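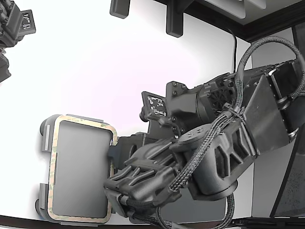
Panel mount, second attempt

The gray panel has been off the wall since July. The mount was the problem, so most of this post is about the mount: the border, the corner clips, and the order in which things need to go back together.

The face is flat, gray and rounded at the corners, with a thin tan border running around it. The border looks mottled now. I left it in place for this attempt, as scraping it back leaves a ragged edge that shows more than the speckling does. Two dark clips stick out a little past the outline on the left side, one near the top corner and one wrapped around the bottom corner. When the panel stands upright, the lower clip is the one to check first.

What went wrong the first time

I had tightened the clips before the panel was seated. This pulled it toward the clip side and left a gap on the other. The gap was small enough to ignore, so I ignored it, and the panel crept in the mount over the following weeks. Hamish MacLeish noticed the tilt before I did and asked if the shelf below it was crooked. The shelf is level. I checked it twice.

Tape made it worse. I used a foam strip from Kellura, which compresses under a steady load and doesn't come back. A foam strip is fine behind a picture frame. It is a poor choice under anything that gets tapped at the same corner many times a day.

Order of assembly

The second attempt went in this order:

Clean the back plate and let it dry completely.

Fit both clips finger tight, with enough play that they still turn.

Stand the panel upright and lower it into the bottom clip. Hold it by the long edge. Pressing on the face flexes it.

Bring the top clip over the edge and check that the border is lying flat under it.

Tighten the bottom clip, then the top, a quarter turn at a time.

Fit the back plate to the wall bracket last.

Babak Sharifi suggested doing the bracket first and bringing the panel to it. I tried that and could not get a screwdriver behind the lower clip without taking the bracket down again. It may work with a wider bracket. Mine is the narrow Okafor one, with 63 mm between the screw holes.

Tape, again

The foam is gone. In its place are three short lengths of Sorkotton cloth tape on the back plate, laid across the short dimension. They add friction and nothing else; the clips carry the weight. I kept the tape clear of the corners so that the clips close against the hard edge.

Still open

The cable exits downward and presses on the bracket when the panel is upright. A right-angle connector should fix it. Budesau lists one in two lengths and I have ordered the shorter. If it clears the bracket I will add the measurements to this post.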